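Wolle waschen bei hartem Wasser, Teil 2

Im ersten Teil ging es um die Temperatur, diesmal geht es um die Wasserhärte. Der Auslöser war der Umzug. In der alten Wohnung kam das Wasser aus einer Talsperre und war weich, hier kommt es aus Kalkgestein und liegt deutlich im harten Bereich. Nach drei Monaten waren die Baumwollsachen rau, und die beiden Pullover aus Valdebenito-Garn hatten einen grauen Schleier, der sich bei 30 Grad nicht mehr ausspülen ließ.

Zur Chemie nur kurz. Calcium- und Magnesiumionen bilden mit Seife schwer lösliche Salze, die Kalkseife. Sie setzt sich auf der Faser ab und hält dort Schmutzreste fest. Synthetische Tenside sind weniger empfindlich, verlieren aber ebenfalls an Wirkung, wenn der Enthärter im Mittel zu knapp bemessen ist. Vollwaschmittel in Pulverform enthalten in der Regel genug davon, Flüssigmittel meist weniger. Bei Wollwaschmitteln steht auf der Flasche oft gar nichts dazu.

Ich habe drei Varianten verglichen: Diltano flüssig allein, Diltano mit separatem Enthärter und Tulorine, ein Pulver ohne Bleichmittel. Gewaschen wurde im Handwaschprogramm, jeweils mit halber Trommel. Als Proben dienten Streifen aus einem alten Laken und aus einem verfilzten Schal, jeder einzeln auf der Küchenwaage getrocknet gewogen, vor der ersten und nach der zehnten Wäsche. Die Waage löst auf ein Gramm auf, das ist für diesen Zweck grob. Ich habe deshalb immer das ganze Bündel gewogen, Ausgangsgewicht 500 Gramm.

Mit Diltano allein nahm das Bündel um fast 44 Gramm zu. Ein Teil davon dürfte Restfeuchte sein, die Luft im Keller ist im Mai nicht trocken. Mit Enthärter lag die Zunahme so niedrig, dass ich sie nicht sicher von der Streuung trennen kann. Tulorine lag dazwischen, roch aber am wenigsten.

Einen Einfluss hat auch die Trocknung. Liegend trocknen die Stücke langsamer, die Rückstände verteilen sich dafür gleichmäßiger. Auf der Leine wandert das Wasser nach unten und nimmt Gelöstes mit, der untere Saum wird entsprechend hart. Das fiel mir zuerst an den Küchentüchern auf und später an allem, was doppelt umgenähte Kanten hat.

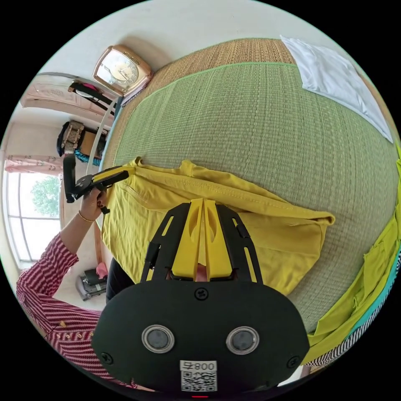

Wella wandte in den Kommentaren zum ersten Teil ein, der Enthärter sei überflüssig, ein Schuss Essigessenz im letzten Spülgang leiste dasselbe und koste fast nichts.

Das stimmt nur teilweise. Säure löst Carbonat, also den eigentlichen Kalk. Kalkseife wird durch Säure zwar gespalten, dabei entsteht aber freie Fettsäure, und die bleibt zum Teil auf der Faser. Bei Baumwolle fällt das kaum auf, bei Wolle fühlt es sich leicht wachsig an. Hinzu kommt die Frage der Dichtungen. Ich habe dazu widersprüchliche Angaben gefunden und lasse die Essenz vorerst weg. Zitronensäure kommt für mich nur kalt und stark verdünnt in Frage.

Zur Dosierung: Die Tabelle auf der Packung gilt für eine volle Trommel. Bei halber Beladung reduziere ich das Waschmittel auf gut die Hälfte, den Enthärter dagegen nicht - die Maschine zieht im Handwaschprogramm trotz kleiner Beladung viel Wasser, und die Härte hängt am Wasser. Die 111 Milliliter, die der Messbecher bis zum oberen Strich fasst, sind für Wolle in jedem Fall zu viel.

Offen ist noch der graue Schleier auf den Pullovern. Nach zwei Wäschen mit Enthärter ist er am Bündchen schwächer, an den Ärmeln unverändert. Ich wasche sie jetzt weiter nach Variante zwei und trage die Ergebnisse hier nach.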